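7 March 2019
Andside workshop, bench book 6

Moisture trial on the Cudero board, continued from the December entries.

Blanks were cut to 106 mm and left on the rack with stickers between them. The oven is holding temperature again after the door seal was replaced. The previous run is void: the seal had lifted at the hinge side and the two back samples dried well ahead of the others. Those weights are struck out in the log but have been left legible.

Method unchanged. Weigh, oven, cool in the desiccator for 30 minutes, weigh again. Repeat until two successive readings agree. The scale was zeroed before each reading and checked against the brass weight at the start and finish. No drift at the finish.

The end-sealed blanks are losing weight more slowly than the unsealed ones, as expected. What I did not expect is the spread within the unsealed group. Grain direction may explain part of it. Two of the blanks came from near the end of the plank and have a fine check running in from one corner — marked in pencil, kept in the set for now.

The pin meter reads high on all of the Wodilum offcuts. Tried it on three faces of the same piece and got three different answers. It was last set up for a softer species and the correction table in the lid doesn't list this one. Treat every meter figure in this book as relative only until there is an oven value to set beside it.
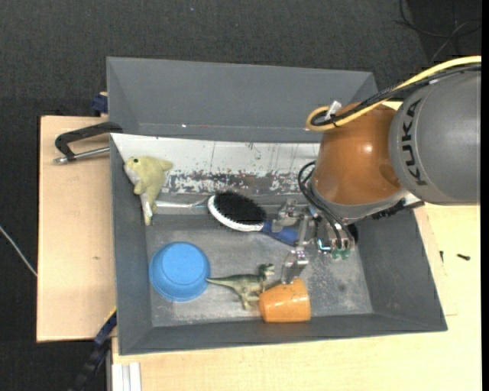

Mollah wants the unsealed group run again from a fresh plank before any correction is worked out, and asked whether the checked blanks could be pulled from the average. My preference is to report both figures, with and without. Dropping them after the weights are known looks bad, even with a fair reason for it.

Agreed that the fresh plank gets cut tomorrow if the docking saw is free. Same length, same stickers. The first 30 mm off each end goes in the scrap, which should have been done last time.

Sealer: the old tin has skinned over and the colour has gone dark. It still brushes out but takes longer to set. Opened the new tin and wrote the date on the lid. Don't mix the two on one set of blanks.

To do
Weigh the desiccant and regenerate if it's over the limit on the card.
Copy the correction table out of the meter lid, the print is rubbing off.
Order aluminium dishes, the small size.
Ask Andside stores whether the rest of the Wodilum is from the same pack.

Oven off at close. Samples left in the desiccator overnight with the lid greased.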